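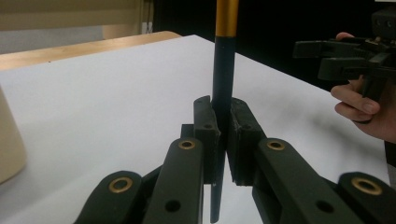 Salstead Study Rooms: Lighting and Ventilation
Progress report to the Saliba Fund
Submitted by Kane Stubbs, 27/09/2025

Status

Work on the ground floor is complete. Work on the upper floor is behind the schedule agreed in March and is now expected to finish in the next reporting period. Spending remains within the approved budget. No change to the grant total is requested. One change to the order of work is requested and is set out under Variations.

Lighting

The old fluorescent fittings on the ground floor have been removed and replaced with dimmable LED panels. In all, 107 fittings were taken out, including those in the stairwell and the two storage closets. The lamps went to a licensed recycler, and the transfer notes are held in the project file.

Desk-level readings were taken after dark with the blinds closed. Every table position in the main study room now meets the design level of 500 lux. The corner next to the fire door was low on the first pass. Tusora moved one panel and the reading was repeated with a satisfactory result. Glare at the window tables has been reported by users on bright afternoons. This was present before the work and is outside the grant, but blinds with a tighter weave have been priced for information. 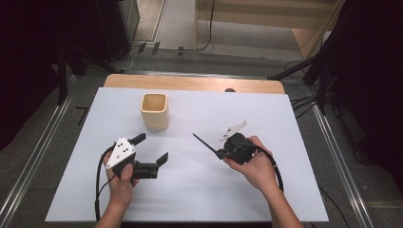 Table with white board and small square cup, Salstead.

Ventilation

The supply fan has been replaced and the ductwork cleaned as far as the upper floor branch. Carbon dioxide is logged in the main study room and the seminar room. With the new fan on its middle setting, the main room stayed under 1,000 ppm through the whole logging period. The seminar room did not. It passed that level on several evenings when it was booked back to back with the door shut.

Bienvenido Lagman inspected the seminar room branch and found the damper fixed in a partly closed position, with the linkage painted over. It has been freed and reset. Logging continues, and the results will be included in the next report.

Fan noise at the nearest desk is higher than the contractor's estimate. Flexible connectors are on order.

Upper floor

Two items caused the delay. The ceiling void holds older wiring that does not appear on the drawings, and it had to be traced before any fittings came down. The access hatch was also too small for the new duct section. Clulness has revised the section so that it can be brought up in halves and joined in place – this adds labor but no new materials. The cost will be met from contingency.

Variations

We request approval to install the upper floor lighting ahead of the ductwork. The rooms could then reopen for daytime use while the duct is being made. The contractor has confirmed that up to 5 panels may need to be lowered again when the duct goes in, at no charge.

Next period

- Upper floor lighting installed and tested
- Duct section delivered and joined
- Seminar room logging, 30 days without a break
- Operating manual issued to building staff

The manual is in draft. The section on filter changes is missing part numbers, which have been requested from the supplier.

Contact the project office | © 2025 Salstead Study Rooms | Back to top
Shares: 5 | Comments: 0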